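Workshop notebook - hand-held gripper, Buko build
Tuesday, Perkent shared workshop, bench by the window
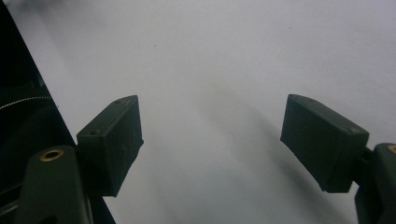
Fingers open over the white surface. Scuffing on the front of the left finger.

The left finger shows pale scratches on its front face; the right is smoother. Both are to be retained until the spare pair has been printed.

The closing screw was refitted this morning and the travel set again from zero. The counter read 1018 at full open on the first run and 1018 on the second. Grip force has been limited to 800 on the Trendel driver board - the earlier setting is recorded on the inside cover.

Total cycles to date: 2895. The inserts in the mounting arms were checked for play and none was found.

Outstanding: order M3 screws from Bennani, part 323. Members using the gripper are asked to enter their cycles in the log before switching off. Next check at 3000.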